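**Grinari opens Rollura, a home-recorded library of hand-guided garment handling**

*For release: October*

Anyone who has ever tried to explain to a child how to fold a coat will know that the words run out quite quickly, and that sooner or later you simply take hold of the sleeves and do it together. Grinari has built its newest piece of work on that very ordinary idea, and we are delighted to say that Rollura, our library of household tasks shown by hand, is now open to research groups and robot makers who would like to use it.

Rollura holds 2186 demonstrations, all of them made by people working with hand-held grippers in real bedrooms, kitchens and hallways. Of these, 605 are given over to clothes and bedding, a subject we have grown very fond of over the past months — soft things are wonderfully awkward, and a padded jacket will happily take a new shape every time it is put down. The person giving the demonstration holds a gripper much as they would a pair of kitchen tongs, and a camera on the tool records the work from close to the fingertips. There is no robot in the room at this stage. The movements are worked out afterwards from the recordings and passed to an arm fitted with matching fingers.

"We wanted people to be able to show a task at home, on their own bed, with their own blankets about them," says the Rollura project team. "A tidy bench is a fine place to begin, but a bed with a patterned sheet and a heap of quilts has taught us a great deal more, and we have enjoyed it more too."

The grippers themselves are made by our good friends at Głowacki, whose workshop went through six versions of the finger pad before everyone was happy with the way it took hold of slippery quilted cloth. Recordings are sent in through Sendport, which checks each one for gaps and lets the demonstrator know whether a task needs doing again. We are grateful to both for their patience, which we have tested rather often.

The clothing set covers laying out, turning over, straightening sleeves and folding, with some tasks done with one gripper and some with a pair. Each demonstration comes with a short written note of what was being attempted. Attempts that went wrong have been kept and marked as such, as several of our early partners asked for them.

Rollura is free for teaching and for university research. Companies may take out a yearly licence, and a further 2000 demonstrations are planned, with more work on towels, bed linen and children's clothes. Groups who would like to suggest a task, or to borrow a set of grippers and record one themselves, are warmly invited to write to the Rollura team at Grinari.
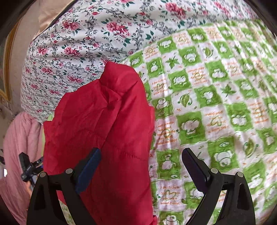
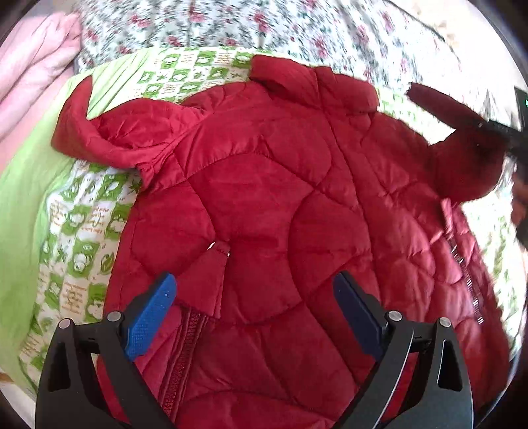
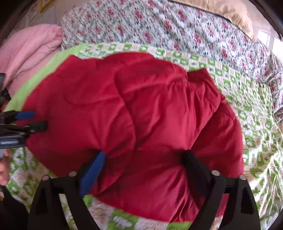 *Hand-held grippers at work with red padded clothing on a bed, from the Rollura clothing set. Pictures: Grinari. Free to use with credit.*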